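Is the regional association membership worth it for a two-person shop?

gridline_ben
Renewal notice came in for our state collection and billing trade group. $937 this year, up from $800. For that we get the newsletter, a listing in the directory, and a discount on the September conference that still costs more than my truck payment after the discount. Anybody here dropped it and regretted it?

papertrail_oh
Dropped it three years ago. No regrets. The directory listing brought me one call, and it was a guy selling toner.

Trustance_Refugee
I'd be careful. The dues pay for the person who reads the bills at the statehouse. You don't notice that work until a licensing change lands on your desk with a month to comply.

gridline_ben
I hear that every year and I'd like to see it in writing. Which bill? What did they change? The last annual report had 20 pages of photos from the golf outing and half a page on legislation.

mulemarket
The half page is there on purpose, other people read those reports too. I served on one of the subcommittees. A fair amount gets done by phone.

papertrail_oh
That's convenient.

mulemarket
It's also true. Think what you like.

lowcountry_ar
We're a five-seat agency and we stay in for the group rate on errors and omissions coverage. Run that number before you cancel. Ours goes through Brikon and the member price beats what I was quoted on my own, but not by as much as the brochure says. Once you subtract dues we come out maybe even.

gridline_ben
Already asked Brikon. They quoted me the same either way because we're under the headcount. So that benefit is zero for me.

Trustance_Refugee
Did they put that in an email? When I worked at Trustance the small office tier was a separate form and half the reps didn't know it existed.

gridline_ben
Phone. I'll ask again and get it written down this time.

Faka_user_1
What about the compliance software deal? The Faka package is supposed to be free for members the first year.

papertrail_oh
Free the first year, yes. Then look at the second year.

gridline_ben
I did look. Second year is full price and it renews by itself unless you cancel 5 weeks ahead.

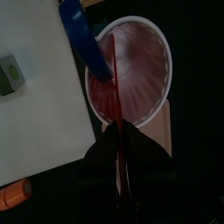
And the trial version wouldn't import from Muli, which is what we've used since we opened. I'd be retyping every open account. Support told me an import tool was "on the roadmap" -- same words they used last spring.

Faka_user_1
It imports fine for me, but I came from spreadsheets.

lowcountry_ar
Ask the membership desk if they'll let you in at the associate rate. They don't advertise it. You lose your vote, but when did you last vote?

mulemarket
Please don't tell everyone to do that. If all the small shops go associate, the board ends up being the six biggest agencies and nobody else.

gridline_ben
Have you looked at the board lately?

mulemarket
Fair. Run for it, then.

gridline_ben
At $937 a year plus my own gas, no thanks. I'll ask for the associate rate and get the Brikon answer in email. If both come back no, I'm out.

14 replies | 3 shares | 6 people following this thread

Contact the moderators | Copyright the forum and its posters | Back to top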